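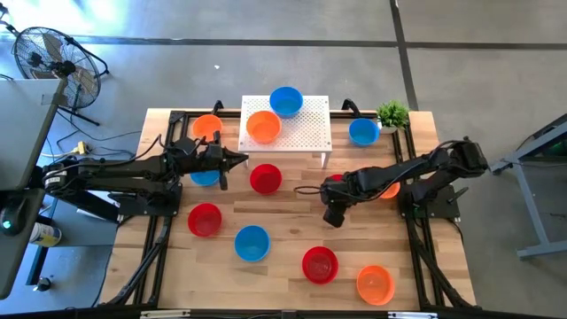

From: Naa Adjei
To: Wonham allotments list
Date: Tuesday, November 2, 2021
Subject: Re: soup lunch, and the leeks

Hello all,

On Mon, Brillell plots wrote:
> Are we still doing soup in the hut this month? And has
> anyone else got rust on their leeks? Mine look dreadful.

Yes to soup! And yes to rust, I'm afraid (plot 8 is orange from one end to the other). I've been peeling off the worst leaves and the insides are fine, so into the pot they go. My list so far:

1. Leek and potato, from me. I'll do the big pan, and bring plastic bowls so we're not drinking out of mugs again.

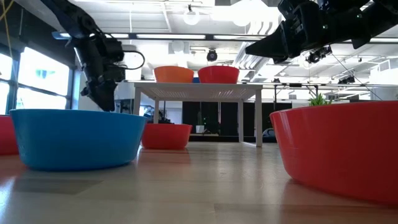
2. Squash with a bit of chilli. I've still got two Kaewmanee squashes from June's seedling swap, great knobbly things, and I can't face cutting them up on my own. If you've a decent knife and a spare hour
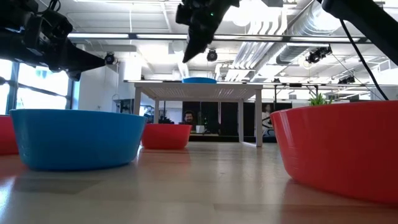
on the Friday evening, come round to mine and I'll put the kettle on. They roast beautifully once you're through the skin, but getting through the skin took me most of an evening last time!

3. Bread. Could someone other than me do this, please? Mine came out like a kerb.

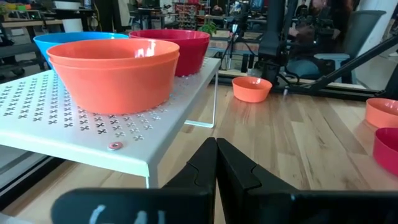

4. Garlic. The Mesier bulbs have come, 159 of them, and they're in my shed. Bring a bag and help yourselves, and get them in before the ground turns claggy.

Shout if you can't eat onions.

Naa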